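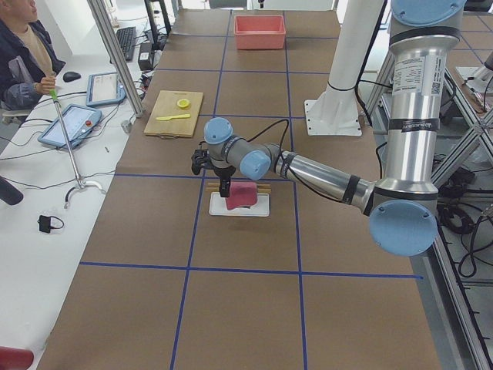 Sofia Henriques told us in our first week that we would learn more from picking up a wet sponge than from picking up a thousand wooden cubes, and that if our report contained a bar chart of cubes she would stop reading at the bar chart. So we put the cubes back in the cupboard. What follows is our report on comparing two sets of gripper fingers and two control methods on ordinary kitchen things, and there are no cubes in it.

Fingers for soft things: final report, group project, spring term

1. What we wanted to find out

Our arm came with a parallel gripper and a set of plain hard fingers. They're fine for boxes. The question we were given was whether a softer, wider finger pad would make the arm better at handling things that squash, slip or roll, and whether the way the gripper is told to close matters more than what it closes with. We all guessed that the pads would matter most. We were half wrong, and the half we got wrong was the most fun part of the project.

The two sets of fingers are called Jindum and Flemel in this report, as they are in all our log files. Jindum is the hard set, narrow at the tip. Flemel is the set we made ourselves, with a silicone skin over a printed core. The two control methods are Macedo, which closes to a set width and stops, and Stoten, which closes until the motor current rises past a limit and then holds there. All four names came out of a hat on the first afternoon and have stuck so firmly that one of us wrote "Flemel" on a parts order and had to ring up and explain.

2. Setting up

The table is covered with brown paper and marked out in blue tape, which gives us a grid. We named the rectangles by row and column, and each object had a home rectangle. The paper turned out to be a really good idea. It stops small things skating about when a finger brushes them, it cuts down on shine, and when it gets stained you can put down more. The tape needs redoing each time, though, and the first time we did it we were a finger's width out along one side and lost a whole morning's runs.

The objects were a sponge block on a tray, a pair of wooden sticks, a slice of lemon, a plastic knife and a bin for dropping things into. We wanted a mix. The sponge squashes, the sticks roll, the lemon is thin and lies flat on its board, and the knife is thin and also slippery. The sponge was used dry for half the runs and damp for the other half. For the damp runs we soaked it, squeezed it once by hand and put it back, and the same person did the squeezing every time to keep it as even as we could.

We looked at the table with a fixed camera at 1080 lines. It was there so that we could go back over failed grasps afterwards. The controller never saw the video. All positions were taught by hand with the pendant, and the arm went to the same taught point each time. That was a decision we argued over for ages. A vision system would have corrected small errors in where we put things down, which sounds good, but then we'd have been testing the vision system as well. In the end we drew round the objects in pencil on the paper and put them back inside the outline.

3. How a run worked

A run went like this. One person placed the object, stepped back and called "clear". The second person started the program from the pendant and kept a hand near the stop button. The arm moved above the object, came down, closed, waited, lifted, waited again, and moved across to the drop point. The third person wrote down the result.

We scored each run as held, slipped or missed. Held means it was still in the fingers at the drop point. Slipped means it left the table and then fell. Missed means it never left the table. We added a fourth score in week three, "held but ugly", for things like a stick dangling by its very end, and then took it out again in week four as we could not agree on what counted as ugly. Those runs are all back in as held.

We did 846 runs altogether. We had planned 500, but the first lot went faster than we expected once we got into a rhythm, and by then we were enjoying ourselves and wanted to see what happened with the damp sponge.

4. Results

Sponge, dry. Everything worked. Both sets of fingers, both methods, hardly a miss between them. Macedo squashed the sponge quite a lot because we had set the width too small, and the sponge didn't mind at all.

Sponge, damp. This was the first big difference. Jindum with Macedo still did well, since the narrow tips dig in. Flemel with Macedo slipped much more often than we expected. The silicone skin is lovely and grippy when dry, but with a film of water on it the sponge slides out sideways, quite slowly, like soap. Changing to Stoten fixed most of it. The current limit let the fingers follow the sponge inwards as water came out and it got thinner, where Macedo just sat at its width and let go. We watched one of those videos perhaps ten times in a row. You can see the fingers creep in by a tiny amount halfway through the lift and the sponge stop sliding. Brilliant!

Sticks. Flemel won easily. The wide pads catch a stick even when it has rolled a little from its place, and the skin gives round it so it can't turn. Jindum could hold a stick perfectly well if it met it squarely, but any small error and the stick pinged off. We found one under a radiator. The control method made almost no difference here, which makes sense, as a stick doesn't squash.

Lemon. Oh dear. A slice lying flat on a board is a horrible thing to grasp from above, and we should have seen that coming. Flemel's pads are too thick to get under the edge. Jindum could pinch the slice across its middle and fold it, and that counted as held, but the lemon was in a sorry state afterwards. Stoten was gentler than Macedo in the sense that the slices lasted more runs before they had to be changed. We got 18 runs out of one slice, which is the record.

The other thing with the lemon was that juice gets everywhere. After a lemon session the next sponge session was always worse, and it took us far too long to work out that we had not wiped the pads. Every run after that began with a wipe. We threw out the runs we weren't sure about, and they are not in the total.

Knife. The plastic knife lying flat was nearly as hard as the lemon, but here Flemel had a trick we had not designed in. If the arm came down a little further than it should, the soft pads bent outwards against the board and then swept inwards, and about half the time they scooped the blade up with them. With Jindum you cannot do this at all. Press the hard tips on the board and the arm goes into a protective stop and you have to walk over and clear it. We went back and taught a lower point on purpose for the Flemel knife runs, and they are listed separately in the appendix so that nobody thinks we were comparing like with like.

5. What went wrong

Cables. The gripper cable loops from the wrist, and in our first program the wrist turned the long way round to reach the drop point. On the third run the loop caught on the edge of the tray and took the tray with it. After that we taught an extra point in between so the wrist turns the short way. We would tell any group starting next year to do the whole path at the slowest speed with one person doing nothing except watching the cable.

Skins tearing. We went through four Flemel skins. They tear at the corner of the printed core, where the edge is sharp. The last version has a rounded corner and survived to the end, but it also grips very slightly differently, and we didn't have time to repeat the early runs with it. This is the weakest bit of our data and we would rather say so here than have it found.

Drift in the current limit. Stoten depends on a number, and the number that felt right in the morning was too low by late afternoon. We think the gripper motor warms up and moves more freely, but we did not measure its temperature, so this is only a guess. From May onwards we ran the gripper open and closed for a few minutes before starting, and the results settled down.

Handwriting. One page of the log can't be read by any of us, including the person who wrote it. Those runs are gone.

6. What we think now

If you have rigid things, or things that stand up nicely, the hard fingers are good and you should leave them on. For anything that rolls or that you can't place exactly, the soft pads are much more forgiving. For anything that changes size while you hold it, the control method is what decides it, and we hadn't guessed that. Before the project all three of us would have spent any spare money on better pads. Now we'd spend it on a gripper that reports force properly, as motor current is a rough stand-in and you can feel yourself guessing.

We would also like to try Flemel pads with grooves cut in them, to let the water out, like a tyre. There is a half-finished mould for this on the shelf above the printer, in the box marked Flemel 5. Please do use it if you're taking this on. The grooves run the wrong way on the left one.

7. Files

The log sheets, the taught points for each object and the pad drawings are all in the project folder. The videos are sorted by object and then by finger set. The knife runs with the lower taught point have "low" at the end of the name, apart from the first few, which have "lower".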